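Search tickets and logs
Go

Ticket 3342 — Rover stops on the path, open day at Motaung
Opened 2018-01-22 by Riaan Mabaso
Status: waiting for reply

Good morning. We want to show the Landero rover to visitors on the dirt path, driving by itself. At the rehearsal it stopped four times under the trees, each time with the message "ground not clear". I drove it by hand without any stop. 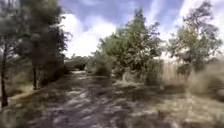 I have already cleaned the lens, restarted the controller and loaded the December map again. The speed limit is set to 2760, as your manual says for rough ground. Lowering it did not help. The stops come only where the path has strong shadows — in open places it continues normally.

The visitors will walk behind it, so I do not want to switch off the obstacle check. Is there a setting for shadow which I could change safely? 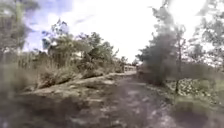
Khanyisile Oosthuizen: Please leave the obstacle check on. In the Codora menu, set "ground contrast" from automatic to 2, then make one slow run with no visitors near. If it stops again, send me the log from that run.

Recent tickets
Nulent charger shows no light
Landero map does not load
Remote loses pairing after restart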